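Gimby (hand-held gripper)

Gimby is a hand-held gripper kit for recording how people pick up, turn, fold and put away common objects. It is sold by Ondevus, a company with its office and workshop in Brunet. A person holds the gripper and does an ordinary task with it, and a wide-angle camera on the tool records the movement. The recordings are then used to train robot arms that carry fingers of the same shape. The kit was first shipped on 28 Nov 2018 and is offered for purchase and for rent. Ondevus also sells a recording service under the same name.

Contents

History
Design
Kit and versions
Recording
Use in homes
Reception
See also

History

Ondevus began as a repair shop for packing machines. Its customers often asked for an arm which could handle bags and cloth, and the company found that programming such movements by hand took too long. The first hand-held tool was made by taking the fingers from a packing machine and fixing them to a handle with a trigger. It had no camera of its own. A second person had to walk beside the user with a recorder, and many recordings from this period could not be used, as the shoulder of the user was hiding the fingers.

The second tool had the camera fixed behind the fingers. It was tried in August in a laundry in Gotetti, where the staff used it to sort towels and work clothes. The staff complained mainly of the weight and of the trigger spring, which was too hard for a long shift. Both were changed before sales began. The name Gimby comes from a label on a box of parts in the workshop and has no other meaning.

Design

The gripper has a black body with two yellow fingers that point away from the hand. Each finger is wedge-shaped, wide at the base and narrow at the tip, and has a long curved opening cut into it. The fingers close toward each other when the trigger is pulled and open again by a spring. Black housings stand on both sides of the fingers. The face of the body, which is turned to the camera, carries two round sensors with metal rims and is held by screws, so that the user can open it without special tools.

The camera has a round, very wide view. The fingers and the face of the body are always inside it, which makes it possible to read the opening of the fingers from the video later. The corners of the recorded video are black. Ondevus advises users not to crop the video before sending it, even when the useful part seems small, because its software expects the full circle.

Each handset carries a white square label with a QR code. Above the code are a number and a sign for the side on which the handset is to be used. From the camera the label appears upside down. This has caused some confusion among new users, who put the label on again the other way after cleaning. The software reads the code in both positions, and the manual of the second version says so on its first page.

Kit and versions

The basic kit holds one handset, a charger, a calibration card, a spare pair of fingers and a cable. The double kit holds two handsets, one for each hand, and a second charger. Both come in a hard case with foam. Spare fingers are sold in packs of four.

There have been three versions. Version 1 had a fixed cable and could only record when it was connected to a computer. Version 2 added a memory card inside the handle and a battery. Version 3 has a softer trigger, a stronger hinge at the base of the fingers, and a small light that shows when recording is on. Fingers from version 1 do not fit the later ones, and Ondevus stopped making them when version 3 came out. Owners of a version 1 handset can send it in and receive a lower price on a new one.

Rented kits are delivered with the card already formatted. The shortest rental time is 17 days. The time is counted from the day of delivery, and the days needed for return shipping are not charged.

Recording

Before each session the user shows the calibration card to the camera and closes the fingers fully three times. After this, the task can begin. One recording should hold one task from beginning to end, for example taking a garment from a pile and laying it flat. The manual gives a list of 22 basic tasks, grouped by kind of object -- hard, soft, long and flat. Users may add their own tasks, but these must be named in the session file, or the software puts them together under "other".

Cloth is treated in a separate chapter. The user is asked to take the fabric near an edge or a fold and to keep the fingers closed until the cloth rests on the surface. Dark fabric may be hard to separate from the black body of the gripper in the video, and for this case the manual recommends more light from the side.

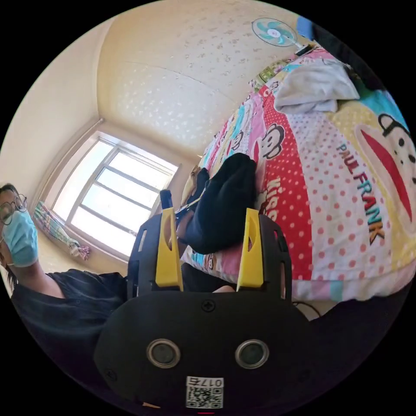
Handset with black fabric between the fingers, beside a bed with a printed blanket.

The finished recordings are copied from the card with the program Gimby Desk. It checks the calibration, marks recordings in which the label cannot be read, and packs the rest for training. Marked recordings are not deleted. They are moved to a second folder, and the user decides what to do with them.

Use in homes

The recording service is done mostly in private homes, where the customer of Ondevus wants rooms with normal furniture and normal light. Bedrooms and kitchens are the most requested. The rooms are left as they are, and the agreement with the household asks only that the person doing the tasks can move freely with the cable or the battery handset. Households may ask for single recordings to be removed before the material is passed on.

Reception

Buyers have described the handset as easy to learn and the session files as badly explained. The most common complaint concerns the case, whose foam does not leave enough space for the cable of the charger -- a second foam layer with a wider cut is now sent free of charge on request. The double kit was also criticized for its price, as it costs more than two basic kits bought separately in the sale period.

See also

Gimby Desk
Teaching by demonstration
Wide-angle lens
Parallel gripper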